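### 3.2 Layout of the household items

The study looks at how everyday kitchen and table items are grouped when the space for them is small. Earlier work by our group (the Turdale survey, 16 homes) found that people tend to line things up along the back of a counter and keep the front clear for the task at hand. We took that habit as our starting layout and called it the back-row layout.

The items come from a list of 300 that the Turdale households named as things they handle every day. Siiri Rantala drew up the shorter list used in this section. It favors things that hold other things: boxes, bowls, cups and trays. Colors were kept light so that items would stand out against a black tabletop. Figure 4 shows the layout in three views from one session. 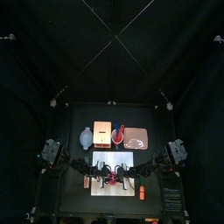
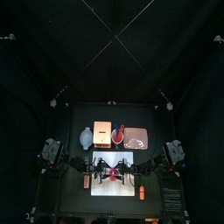
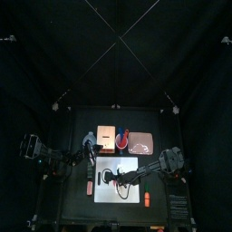 **Figure 4.** Items on the black tabletop. The wooden box, the cup with its red and blue utensils, and the square tray are in the row in all 3 views.
*Photos: Sarita Jaiswal, Dilthorpe, 2021-12-05.*

The order of the row matters for what follows. The box, the cup and the tray stand in that order from left to right. In the first two views a pale blue bowl takes the far left place, next to the box. In the last view a translucent white bottle stands to the left of the box and slightly forward of it. We score an item as part of the row if it sits in line with its neighbors, so the bottle is scored as forward.

Utensils in a cup are treated as one item with the cup. Raters in the February pilot disagreed on this point more than on any other, and the rule was added to the coding sheet afterward. The same rule covers a small item lying in a tray, such as the crumpled white one in the first view.

The white cutting board seen in front of the row in the first view is scored separately as a work surface. Section 3.3 compares the back-row layout with the Evangelista and Dukar layouts, which place the containers along the sides.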